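Home : Workshop Notes : Grippers : Comparing Two Grippers on a Two-Arm Bench

Comparing Two Grippers Without Fooling Yourself
Posted June 2019 by Kerubo Urio

You have two arms, two grippers and an opinion about which one is better. Put the opinion in a drawer. Mine favored the Heywood fingers, and it cost me most of April.

What you need: two arms on one table, a plain tabletop, one object, and a notebook you will really write in.

1. Zero both grippers. Open, close, open again, and write down what the controller reports. If left and right disagree, fix that first. Wayne Stockdale skipped this step once and spent a whole afternoon comparing a gripper to a typo.

2. Match the settings. Same closing speed, same force limit, same timeout. The Rondden controller keeps these on separate pages for each arm, presumably to build character.

3. Choose a dull object. A water bottle is good: it tips, it squashes, and it's cheap. Keep the cap on. Weigh it before every session. Ours was 505 grams until somebody got thirsty.

4. Park both arms with the fingers open, facing in toward the object, and save that as the start pose. Every trial begins from here, including the ones you're in a hurry for. 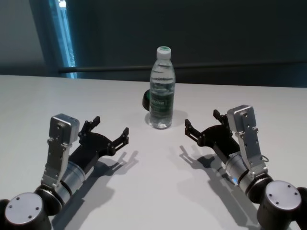 5. Run 300 grasps per side, switching arms after each one. Doing all the lefts and then all the rights mostly measures how warm the motors got.

6. Score as you go: held, slipped or missed. "Sort of held" is a slip. Derek Pickering disagrees, and his numbers are always lovely.

7. Swap the grippers left to right and do it all again. Yes, all of it. If the winner changes sides, you were testing an arm.

Fingertip wear and camera placement are on the next page, along with my apology to the other gripper.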